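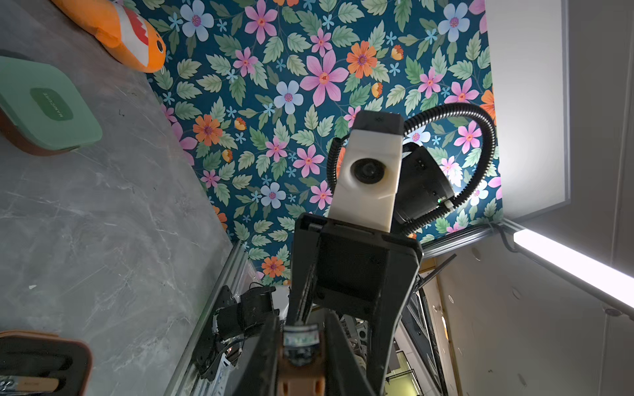
Under the Mill Yard at Dirnanness

Home | Features | Digs | Finds | Back Issues
Print this article | E-mail to a friend

September 13, 2019

By Clementina Bastos

The drainage trench at Jelldale Mill was meant to be 2 feet wide and finished in a week. It has been open since February. The contractor, Drudell, hit a stone culvert on the north side of the yard, and work stopped while archaeologists cleaned and recorded it.

The culvert is older than the mill. It runs under the wheel pit wall and was blocked with clay when the pit was dug. Tõnu Navickas, who directed the excavation, thinks it served a fulling works – one is named in a Valente estate lease, though no map shows it.

The fill produced 600 sherds of pottery, mostly plain kitchen ware, and 13 lead cloth seals. Two of the seals still carry a readable mark.

An earlier survey, in 2000, missed the culvert because the yard was then under concrete. The new drain will now pass to the east, and the stonework will be reburied under sand.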